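Notebook, Kullmont observing group — November, entry on the old-galaxy candidates
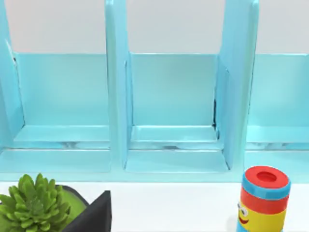 Light blue desk organizer with upright compartments, rendered.

Started 18:40, clouds until past midnight, so this became a night for the archive and not for the telescope. I write down everything in order, including the wrong turns, so that the next person does not repeat them.

The question is still the same as in the last entry. We have a list of compact massive galaxies from the Baert catalog, and we want to know which of them have had almost no new stars for a very long time. From the full list I took 1000 objects with usable spectra. The cut on signal to noise is the one we agreed on in summer. I did not change it, although I was tempted, as several nice compact objects fall just under the line.

First step, sizes. I ran the profile fits again with the new star images for the point spread function. The old fits used one star image for the whole field, and at the corners of the detector this made the galaxies look larger than they are. With the new star images the sizes in the corners go down and agree better with the center. The scatter between neighboring exposures also went down. I am content with this part. The fits are in the folder "sizes_new", please do not use the ones in "sizes" any more, I keep them only for comparison.

Some fits do not converge. In most cases there is a bright neighbor very close, and the program tries to explain both objects with one profile and goes to a silly radius. I masked the neighbors by hand for the best candidates only. For the others I put a flag and left them. Somebody with more patience can do the rest, the mask tool is not difficult but it is slow over the remote connection.

Second step, ages. I used Storketti for the spectral fitting, with the standard library of stellar models and no emission lines at first. It gave very old ages for nearly everything, which made me suspicious. After one hour I found the reason: the wavelength range in my settings file began too far to the red, so the region with the strong break was left out completely. Without this region the fit can hardly see the difference between an old galaxy and a middle-aged one, and it seems to prefer the old end of the grid. I corrected the range and started again. Now the ages are spread more naturally.

Note to all: the settings file in the shared directory had this same wrong range. I corrected it there too and left a comment line with the word RANGE at the top. If you made fits from that file since summer, you should look at them again. I am sorry, it is probably my own file that was copied.

After the correction, 4 candidates stay which are compact, massive and old over the whole radius that we can measure. Let me call them A, B, C and D until we decide on proper names.

A — the cleanest one. Old in the center and also old in the outer parts, no sign of a younger component. The metal lines are strong everywhere and decline only a little toward the outside. Its rotation is fast for its mass. I like this one very much.

B — similar to A in the center, but the outer bins are noisy and I don't trust them. When I combine the last bins together the age comes out old again, with large error bars. It needs more exposure time.

C — there is a faint emission line in the central spectrum. It can be a little gas around the nucleus and mean nothing for the stars, or it can be a small amount of star formation. I fitted it with emission lines switched on and the age hardly moved. I leave it in the list with a question mark.

D — has a faint arc on one side in the deep image. If it is real, then this galaxy has eaten something small in its later life, and it is not untouched in our sense. But the arc lies near the halo of a bright star, and I have seen such halos make very convincing arcs. We need an image with the camera rotated. If the arc rotates together with the camera, it is only stray light.

So at this moment I would defend 2 objects in front of other people, A and B, and the second only with care.

Third step, environment. Untouched galaxies should be easier to find inside clusters, where everything moves too fast to merge easily and there is little cold gas to fall in. I checked the positions against the cluster list. A is well inside a rich cluster. B is near the edge of a group. For C and D I don't have reliable redshifts of the neighbors, so I can't say. With so few objects this proves nothing, of course, and I would not put it in a figure.

A small problem with the redshifts: the Curkton table gives them in the frame of the sun and ours are corrected to the cosmic background. I mixed these two for a while and wondered why A sat behind its own cluster. After the conversion it sits where it should. The column header in our table now says which frame it is.

I also tested how much the result depends on the model library. With the second library all ages go down a bit, but the order stays the same and A is still the oldest. The mass changes more than I expected, mainly from the assumption about low-mass stars. This should be written clearly in the text when we come to it, because a referee will ask.

01:15 — sky opened in the west for a short time. Opened the dome, took focus frames and one flat series, then high cloud came back. The focus frames are good. No science data. Closed at 02:30.

Things open:

Rotated image of D, when the moon is down.
Longer exposure on B, outer field, with the slit along the major axis. The finding chart is in the binder, but the offset star on it is the old one, take the star from the new chart file.
Repeat the emission line fit for C with the continuum free. My fit had it fixed by mistake in the last run, I only saw this while writing.
Check the flagged fits with bright neighbors, at least those above our mass limit.
Ask the Storketti people if the grid can be extended at the metal-rich end. A is sitting at the limit in its two central bins — so the real value may be higher and the age a little lower.

The output of the last run is copied to the group disk. The log is complete except for the first twenty minutes, when I had forgotten to switch it on.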